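Back on the line at Killier

I raced the Killier hare scramble again in October, first time in nine years, and a few people asked me to write it up. So I'm writing it up. It is mostly about getting the bike ready, which took a lot longer than the race did.

The bike is the same two-stroke I sold my four-stroke to buy, back when I was still riding every weekend. It had been under a tarp at the back of the shed. I drained the old gas before I put it away, but I did not drain the float bowl, and that was a mistake. When I pulled the carb off, the bowl had a layer of something like varnish in it and the pilot jet was blocked solid. I soaked everything in cleaner overnight, ran a strand of wire through the jet, and then gave up and bought a new one. Boateng Cycle in town had it in the drawer. They also had the needle and seat and a set of gaskets, so I bought those too.

The top end looked okay. I had the piston out, the ring gap was a little wide, and I could still see the machining marks on most of the skirt. I put in a new piston anyway. If you are going to have the cylinder off, you might as well. The reed petals had one small chip at a corner. New reeds.

Forks were the bad part. Both seals were leaking, and the oil that came out was gray and smelled like fish. I had never done forks by myself before. The manual for this bike assumes you own a tool for holding the damper rod, which I don't, and I spent an evening trying to make one from a broom handle. It worked on one leg. The other one I took to Boateng and they zipped it out with an impact gun in less time than it took me to get it out of the truck. I set the oil height a bit lower than stock. I am not a fast rider and I would like the front end to move.
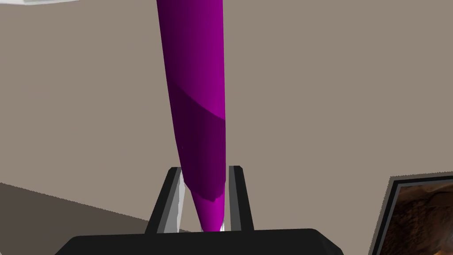 Tires were next. The rear was square and hard enough that I could not push a thumbnail into a knob. I used to run whatever was cheap. This time I went with a Plimia intermediate on the back and left the front alone, and in hindsight I should have done both. The Plimia went on with a lot of swearing and three irons. I pinched one tube, patched it, decided I didn't trust the patch, and bought another tube.

After that it was small stuff. Throttle cable, air filter, brake pads, a new left grip. The chain was stiff in a couple of places, so chain and sprockets got replaced as a set. I went up one tooth on the rear. I also replaced the clutch lever, which had been bent since a crash at Gresamum that I still don't like thinking about.

It started on the sixth kick. I had it idling in the driveway by dinner time and rode it up and down the alley until a neighbor came out to look, and then I quit for the night.

I gave myself two months to get in shape and used maybe half of that. I rode the practice loop at Gresamum on my days off. The loop there is sand on the low side and roots on the high side, and it will tell you fairly quickly what your forearms are like. Mine were bad. The first day I could not hold a fork at supper. By the end of September I could do a full tank without stopping, though not at any speed worth writing down.

Killier is not the same course I remember. They used to start in the hayfield and run you straight at the creek, and everyone would arrive at the crossing together. Now the start goes up the hill first, through an old gravel cut, and spreads people out before the water. I think it is better. It is also steeper. The woods section behind the pond has been rerouted, with a lot of tight turns between small trees, and I had my bars cut down once I saw it on the walk. A guy parked next to me had a pipe cutter in his toolbox and let me use it.

Sign-up was 50 dollars, cash only, which I did know, and a day membership on top, which I did not. Bring extra.

I entered the vet class. Dead engine start. I have always been poor at these and I was poor at this one. The flag dropped, I kicked, nothing, kicked again, and it lit with most of the row already gone. The good side of a late start is that you can see. I picked my way up the gravel cut past a couple of people who had stalled, and got to the creek with clear water in front of me.

The first lap was fine. I was tense and breathing wrong but the bike was doing what I asked. The gearing was right for the tight stuff. The front tire was not right for anything. It pushed on every off-camber corner and I went down on one of them, slowly, into ferns.

Second lap I started to remember how to ride. Standing up more, looking further ahead, leaving the clutch alone. There is a long fence line on the back side where you can get into fifth and rest your hands, and I had been dreading the race so much that I had forgotten there are parts of it that are just nice. It was cool and the leaves were coming down.

Third lap I paid for the second. My hands quit near the pond. I had to stop at the top of the last climb and shake them out, and a kid on an 80 came by me standing on the pegs like he was going to the mailbox. I got going again and rode the rest in second gear.

I finished. Mid-pack in the class, and I have no complaints. The bike didn't leak, nothing fell off, and the plug was a good color when I pulled it at home. The fork that I did with the broom handle is still dry. So is the other one.
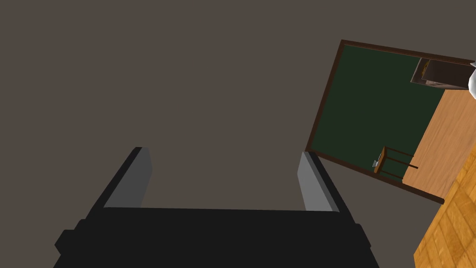
Gripper from behind, fingers open.

A few notes for anyone thinking of doing the same with an old bike.

Do the carb first. I did it third, and lost a week thinking I had an ignition problem.

Order the fork seals and the bushings together. The bushings are cheap and you will be looking right at them.

Check your spokes after the first ride and again after the second. I found four loose ones on the rear and I had already been over them once.

Put the front tire on. I will be doing mine before the next one, probably another Plimia if Boateng still has them at the same price.

I kept the receipts in a coffee can and added them up last night. I am not going to put the total here. It was less than a newer bike would have been, going by the used ones I looked at, which were all around 4,000 and mostly needed the same work.

The next round is at Gresamum in the spring. I am planning to go. I would like to work on starts between now and then, and I need to find out what is making a ticking noise on the left side when it is cold. It goes away when it warms up. I think it is the stator cover rubbing on something, but I haven't had it off yet.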